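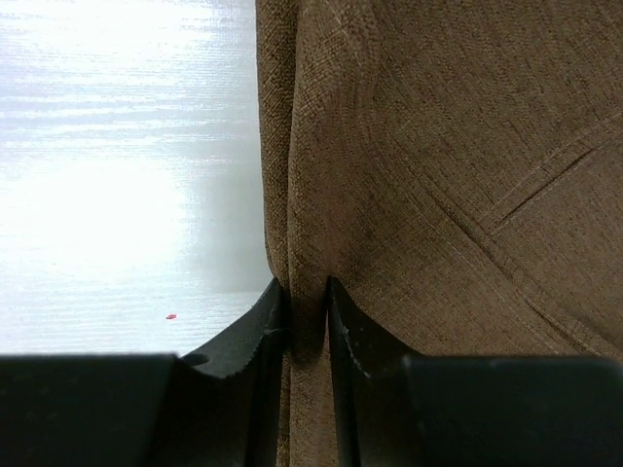 Brown woven cloth beside a pale, wood-grained surface.

The Second Life of the Slipcover
How a nearly abandoned trade is finding its customers again

For much of the last century, the loose cover was an ordinary household possession in Canada. Families ordered a set when the chesterfield was purchased and another when the first wore through at the arms. The trade that supplied them was small, local and poorly documented, and by the time inexpensive sectional furniture reached the suburbs it had largely withdrawn to theatres, hotels and the occasional clergy house.

In Iltstead, a former mill town whose main street still follows the line of the old tailrace, the trade has returned to public notice. The Gudeta Workroom occupies the upper floor of a grain merchant's building and completed 224 sets of covers in its last financial year. Its order book closes each January, when the cutters take inventory of remnants, and reopens once the spring cloth has been received.

The workroom's customers fall into two broad groups. The first consists of households that own a well-made frame and do not wish to part with it. The second, which has grown more quickly, consists of institutions: libraries, seniors' residences and small inns for which the removal and laundering of a cover is a matter of routine housekeeping. 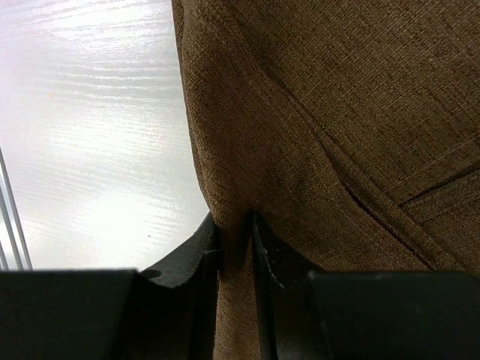
Cloth selection remains the most consequential decision in any order. A plain weave of moderate weight will hang properly from the back of a chair and tolerate repeated washing, while heavier goods resist wear but gather awkwardly at the corners. Gudeta asks that all washable cloth be laundered before cutting, a practice that adds two days to the schedule and has considerably reduced the number of covers returned for alteration.

Much of the cloth used in Iltstead is supplied by Stostar, a regional merchant that maintains a colour library at its warehouse and lends sample lengths to workrooms. Customers are encouraged to keep a sample in the intended room for at least one full day. Greys and browns are especially prone to shift under evening light, and a shade chosen at the counter may prove unsuitable beside an existing carpet.

Construction has changed less than materials. Seams are placed where the frame will support them, and a generous allowance is left at the inside back so that the cover may be tucked firmly behind the seat. Piping is offered at additional cost. Zippers have replaced hooks on most domestic work, although several inns continue to specify ties for ease of repair by their own staff.
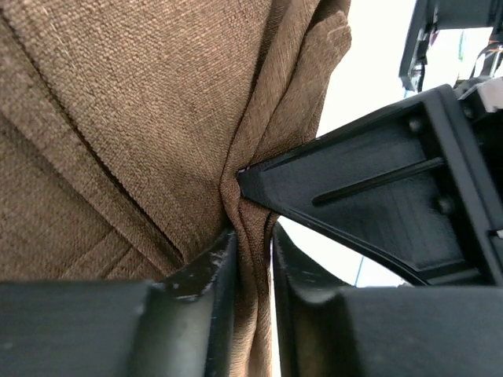
Training the Next Cutters

The continuity of the trade depends upon instruction, and formal instruction has been scarce. The Nesach Institute discontinued its upholstery certificate when enrolment declined, retaining only an evening course in household sewing. It has since introduced a 20-week program in loose-cover making, taught in partnership with Gudeta and held on Friday afternoons at the workroom.

Students begin with box cushions and proceed to the measurement of wing chairs, long regarded as the principal test of a cutter's judgment. Assessment is by finished work. Two graduates of the first intake have remained in Iltstead and now share premises behind the post office, where they accept repairs that the larger workroom cannot accommodate.

Costs remain an obstacle. A fitted set for a three-seat chesterfield can approach the price of a new one of modest quality, and the institute acknowledges that many households will decide accordingly. Its program guide advises prospective customers to have the frame and springs inspected before any cloth is ordered.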